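Minimum stay and heating charge on a Gudley apartment listing

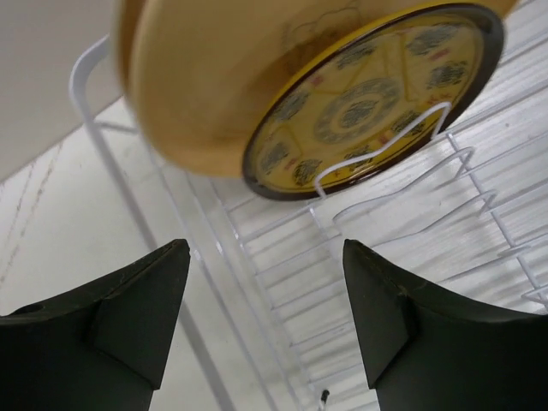
Heating charge shown after booking, old town apartment

Posted by Malsha Haque, 25 May 2023

I booked a two-room apartment in Pullia through Gudley. The listing price was 489 euros for the stay, kitchen and linens included. The confirmation lists a further item, "heating by meter, payable on site," with no rate given. The listing page mentions heating only as an available amenity. Two points are unclear to me.

First, can the owner bill by meter when the listing does not state a rate? Second, the confirmation asks for a deposit of 100 euros in cash at check-in. Is the heating normally deducted from that, or paid separately?

The rental agency is Heydari. They have not replied to two messages.

Jörg Eichhorn

Metered heating is common in older buildings there. The rate should be in the house rules, which are a separate document from the listing. Log in on the desktop site, open the booking, and select "Property terms." The mobile app does not display this tab. If the rate is missing there too, open a case with Gudley before arrival and attach the confirmation.

On the deposit: practice varies by agency. Heydari read the meter with me at check-in and again at departure, and deducted the difference. Photograph the meter both times, with the serial number legible. My stay was in March and the apartment was 12 degrees on arrival, so consumption on the first day was high. In summer the charge should be zero or close to it. Check that the same meter does not also cover hot water.

Raretti

No idea about the deposit but I paid 372 for the same town through a different agency and heating was included. Ask for a flat rate. Also bring your own dish soap, ours had none.

Malsha Haque

The rate is under "Property terms," per cubic meter of gas. Hot water is on the same meter. I have written to Gudley about the listing text.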